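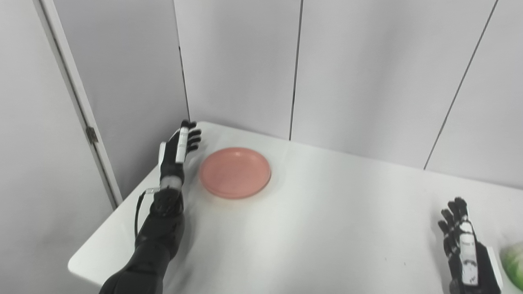
Polyxeni Makris
Hello all, I'm torn between keeping our jointed hands and going over to the plain Tulter two-finger grippers, which would save us 300 per arm. Our test is moving a cabbage to a plate, and I do worry about a low rim like that pink one.

Endang Pasaribu
Lovely question, and one I dithered over myself for most of April! For round, leafy things I'd stay with fingers. 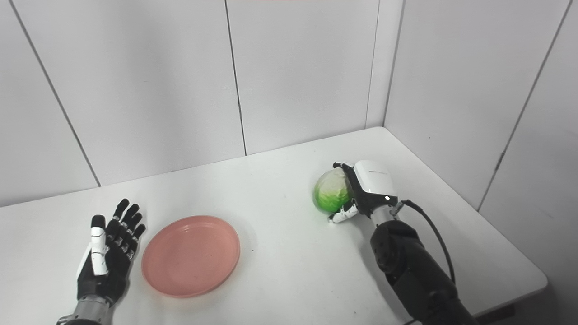
Two-finger grippers tend to pinch, and outer leaves tear. With the fingers curled underneath and the thumb over the top, as on that cabbage, the load is shared nicely.

Skerkum
Tulter. Cheaper.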